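3.2 Battery use during standing tasks

In the second part of the study we measured how much energy the robot spends when it does not walk. Most published work reports the cost of walking, and standing is often treated as free. For a machine with two legs this is not correct, as the hip and knee motors must hold the body weight all the time. We therefore recorded the current of each leg joint over 38 trials, with the Bolter controller in its default setting. Each trial lasted 300 seconds, and the current was sampled at 1,000 Hz.
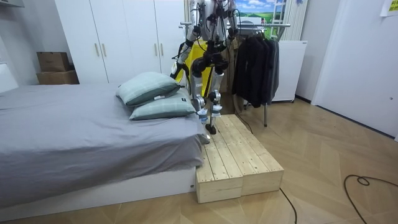

Figure 4. Humanoid robot on a low step platform at the foot end of a bed.

The knee motors used the largest share of the energy in all trials. When the knees were kept almost straight, the use became clearly lower, but the balance controller then had less room to correct small errors. A similar compromise was described for the older Okoth platform, although its legs were shorter and the motors had a higher gear ratio.

We also compared two ways of filtering the current signal. The Clernard filter gave smoother curves, but it hid the short peaks that heat the motor windings. For this reason all values in Table 3 come from the unfiltered data. The temperature model is the same as in Section 2.4 and was not tuned again for standing.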